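4.2 Giveaway objects and the claim of reduced desk stress

Most of the literature we reviewed treats the squeezable desk toy as a solved matter. A worker is tense, the worker squeezes something, and the worker is then less tense. Baird's early survey is usually cited for this, and it is a poor thing to hang a field on. It asked people whether they liked the object they had been given. Liking a free gift and being calmed by it are two separate findings, and the survey measured only the first.

We are also doubtful about the way the objects themselves have been handled in earlier work. They are nearly always reported as "a stress ball", as if shape, color and printing made no difference. A plain foam sphere and a molded animal with a company logo on its back are different things to hold. The animal has a front and a back. It has legs that can be pinched or pulled. It also has a face of sorts, and several of our respondents at the Wonirstead office said they avoided squeezing theirs for that reason. None of the papers we read allows for this. The Gruris trial comes closest, but it pooled its animal shapes with its fruit shapes and gave one score for both.

The turtle in Figure 3 is a fair sample of the type. The shell is a shiny metallic gold with the lines of the plates lightly embossed, and the head and legs are a bright red-orange. The logo is printed in black on the upper part of the shell, which is the part an owner sees most often when the toy is lying on a desk. It is hard to look at that choice and believe that stress relief came first in the design. An object meant mainly for squeezing has no need of a metallic finish.
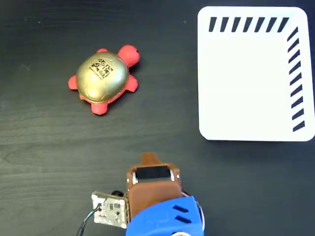
Figure 3. Turtle-shaped stress toy with printed shell, on a dark wooden tabletop beside a white tray with black markings.

The next question is how often such things are squeezed at all. Our diary records cover 1,705 working hours, and for most of those hours the toy was not touched. Where it was touched, the entry often described something other than squeezing: rolling it over, standing it up again, moving it to reach a pen, handing it to a visiting child. Purves (personal communication) has suggested that these should count as use, and that any handling may be soothing. We do not find this convincing. If every contact counts, then a stapler is a stress toy as well, and the term stops being useful.

A second problem is where the toys end up. Of the 20 people who kept a diary, seven had put the toy in a drawer, tray or box by the end of February. Supporters of the practice might say that a toy in a tray is still close at hand. That may be so. But the Alenia guidelines, which many employers follow when ordering these items, assume the toy stays in plain view and within reach of the non-writing hand. We saw little of that. Toys drifted to the back of the desk, toward the monitor, or onto a shelf with the mugs.

We should be fair to the other side on one point. Three diary keepers reported regular squeezing, mostly during phone calls, and said they would miss the toy if it were taken away. We have no reason to doubt them. What we doubt is the step from those three to a general benefit, particularly when all three had owned similar toys before the study and had asked for one. People who already like to fidget will fidget with what they are given - a turtle, a paper clip, the cap of a marker.

Eilidh Purves, who read a draft of this section, objected that our diary form made it tiresome to log short squeezes and that we had therefore missed many of them. This is possible. The form asked for a start time, an end time and a reason, and a squeeze lasting a second or two may not have seemed worth the trouble. A shorter form was tried in the second round and is described in Section 4.3. It produced more entries, but the added ones were mostly of the rolling and moving kind already discussed.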